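Pollock gripper trials

The Pollock gripper trials are a series of side-by-side tests in which two-finger robot grippers are made to do the jobs their brochures say they can do. They are run by the Allstead workshop and take their name from the Pollock bench, a steel table bolted to the floor after an early arm walked it toward the door. Results are published as plain tables, with a column for remarks that many readers consult first.

Background

The trials began as a purchasing exercise. Allstead needed one gripper for taking apart old office equipment and had been offered two, each described by its maker as the last one a shop would ever need. The Beltance is a linkage gripper with slender fingers that swing inward on pivots. The Stistevach is a parallel-jaw design, heavier and squarer, whose fingers stay level as they close. A week was set aside to choose between them. The choice took most of a winter, by which time the test had become more interesting to its organizers than the equipment it was supposed to help recycle.

Method

Both grippers are mounted in turn on the same arm, with the same controller and the same small camera at the wrist. Force limits are set once and left alone. This rule was adopted after both suppliers asked for "a slight adjustment" halfway through a bad afternoon.

A full round consists of 600 attempts, divided among pulling ribbon cables, lifting drives, turning latches and handling memory modules. A part counts as removed if it reaches its tray undamaged. A part that reaches the floor is entered under "other," a heading that has grown over the years to take up a page of its own.

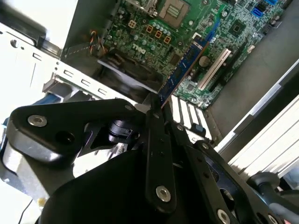
Memory handling is the task on which the trials built their modest reputation. A module is stiff along its length, weak at its edges and fitted into a slot designed for human thumbs, of which neither gripper has any. The usual approach is to take hold near one end, but this brings the fingers down among everything else on the board. On the Dell desktop used for the task, a module held between the fingertips has a long white expansion slot running parallel to it on one side, with the coin-cell battery not far off, and a finger that opens too wide is likely to meet one or the other. The remarks column records several such meetings, in language that was later toned down.

Results

In the first full round the Beltance completed 437 of its 600 attempts. The Stistevach completed 195, a figure its supplier described as encouraging. The gap came mostly from tight spaces, where the broad jaws of the Stistevach could reach a part or let go of it, but seldom both. On drives and other solid, boxy objects it did better and was noticeably harder to upset.

The Beltance had its own troubles. Because its fingertips travel in a slight arc, a grip that looks square when open may be a little low when closed, and the controller has to raise the wrist to make up for it. Early versions of the program raised the wrist too late. Later versions raised it too early, and were considered an improvement.

Camera placement

A second set of tests compared cameras. A wrist camera gives a close view of the part and an even closer view of the gripper, which tends to fill whatever space it is given. An overhead camera sees the whole case but loses the fingertips once they go inside. Using both gave the best results and the most cables, and one of the cables was itself removed and placed in the tray during a round. It was scored as a success under the rules then in force.

Reception

The trials have been criticized for their narrow range of tasks and for using fixed force limits, which do not favor every design. Allstead accepts the first point. On the second it refers readers to the bench log, now 2,700 entries long and not indexed.

Allstead eventually bought the Beltance. The Stistevach was kept on loan and is used for drives.

See also

Beltance fingertip revisions
Pollock bench
Wrist camera mounting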